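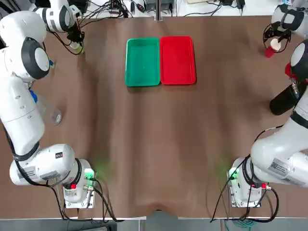 Unit 5. Sorting cells and the operator's job

Case: Hotex, returns line. Before automation, one operator sorted 600 items per shift by hand. With a two-arm cell the line handles nearly 1,000.

Changes in duties:
Sorting time falls. Tray changes, jam clearing and reject checks take its place.
Pace is set by the cell. Breaks must be scheduled in the control software.
Fault logging becomes a graded skill.

Reading: Osagie, Lullow site report, sections on retraining and shift pay.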